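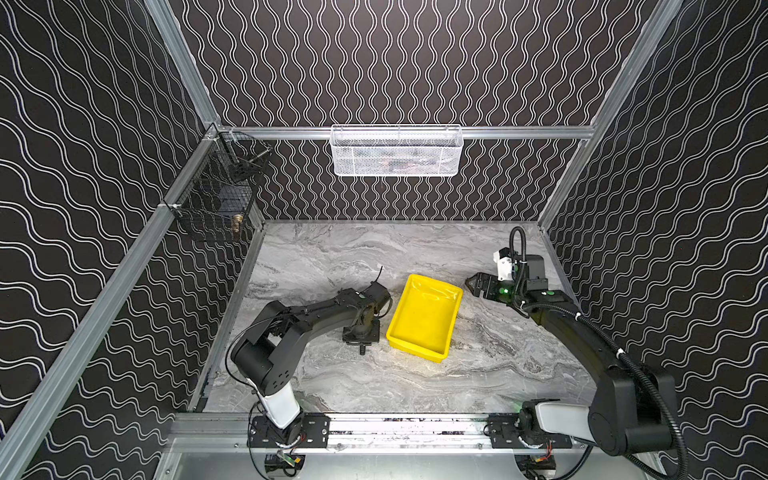 What 80 Megabits Buys You: Home Broadband in Kerkier
Project report, Mbali Chauke
17 April 2020

1. Background

Kerkier has two internet providers. Drurisis runs the old copper lines and Clollimska runs the cable network, and both claim to be the fastest in town, which at least one of them must be wrong about. My project set out to compare the speed each firm sells with the speed that arrives at the router. Both sell a package called 80, at 80 Mbps, so the choice of package made itself.

2. Method

I wrote a small script, Xaba, that downloads a test file at intervals and writes the time and speed to a log. It ran on borrowed laptops, plugged in by cable, in households on each network. My first version also saved every test file it downloaded. One household rang to ask where their hard disk had gone. After that was fixed I collected nearly 2000 readings, leaving out any taken while the laptop was asleep or being used for homework.

3. Results

Clollimska came close to its advertised speed in the mornings and sagged badly after tea, when the whole street sits down to watch television. Drurisis never reached the advertised speed at any hour, but it was very steady about it. The households furthest from the exchange did worst on copper, as the textbook says they should.

Upload speeds were poor on both networks. Neither firm mentions upload on its leaflets, and having seen the readings I understand the decision.
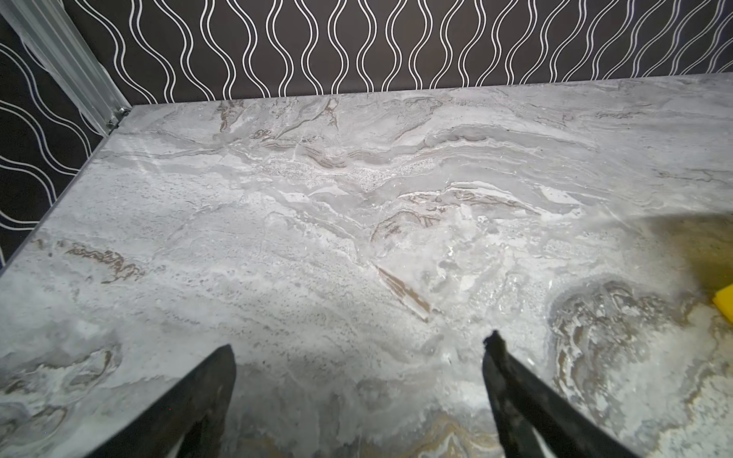 Marbled tabletop and wave-patterned wall panel.

4. Problems

The households chose themselves, mostly by being related to someone on my course. I also had no way of telling a slow network from a brother downloading a game. A better script would check for other traffic first, and a better student would have thought of that in week one.

5. Further work

I would like to repeat the evening tests with more homes on each street, and to measure delay as well as speed. Drurisis has not replied to my letter. Clollimska replied with an offer to upgrade.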